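Dash reflections on the windshield in low sun

Posted January 26, 2020 in Car Care

I commute between Skidberg and Flollwood, mostly two-lane road, and in bright sun the dashboard shows up in the windshield badly enough that I lose the lane markings. The dash is dark. Cleaned the inside of the glass twice with a Stondthorpe wipe, no change. Polarized sunglasses help a little.

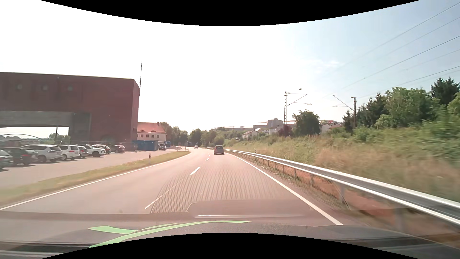

The car has 49 thousand miles on it and the glass is original. I would like to fix this without replacing parts – is there a coating that works, or is it the angle of the glass?

skidberg_commuter

Two separate problems. Haze on the inside is plasticizer film, and wipes smear it. Use distilled water and isopropyl on a clean microfiber, 3 passes, turning the cloth each time. The reflection itself depends on the rake of the glass and how shiny the dash is. If you have ever used a gloss protectant, wash it off with diluted all-purpose cleaner. A flat black dash mat removes nearly 95 percent of what is left.

ladefoged_glass
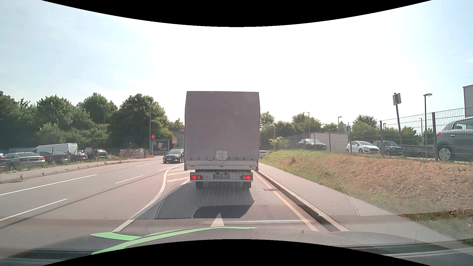 tmr49 disagrees about the mat: on a car with a passenger airbag in the dash top it can get in the way, so check the owner's manual first. Matte cleaner only, and let it dry 15 minutes before judging.

just get better sunglasses

flollwood_dan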